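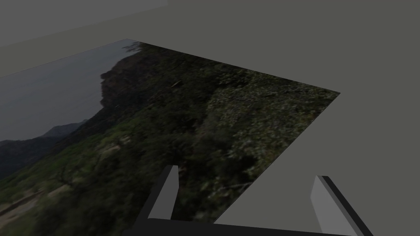
The revised timetable for the Ernley to Listorby bus took effect in November, and I have now used it long enough to offer a considered view. The service runs every 90 minutes on weekdays. Under the previous arrangement there were 13 departures a day; there are now 9.

The operator, Verschueren, maintains that the reduction reflects demand. I do not dispute the figures. I do question the decision to end the direct connection at Grornport, where passengers must now change and wait.
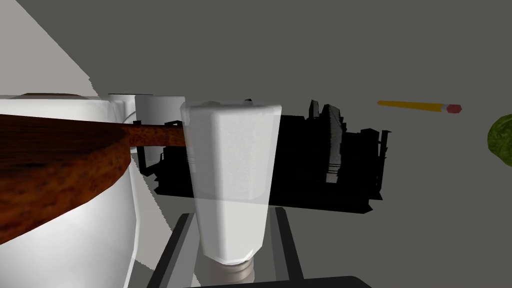 Waiting has become a regular part of my week, and I have adjusted my household routine to suit. Supper on a Tuesday is whatever can be prepared in advance. A round wooden board with a long handle, such as the one resting across the white cylinder, will hold bread and cheese for a late arrival — and little else is required at that hour.

Residents who wish to comment may do so in writing until the end of the month. The notice posted at the Ernley stop lists 216 responses to date. I have submitted mine, with a request that the last evening departure be restored.

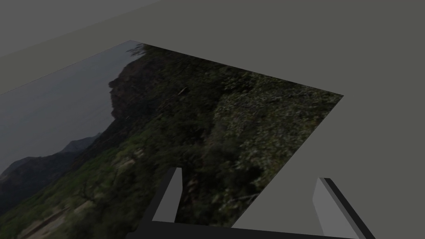

A landscape print, laid flat.

I will post the reply from Verschueren when it is received.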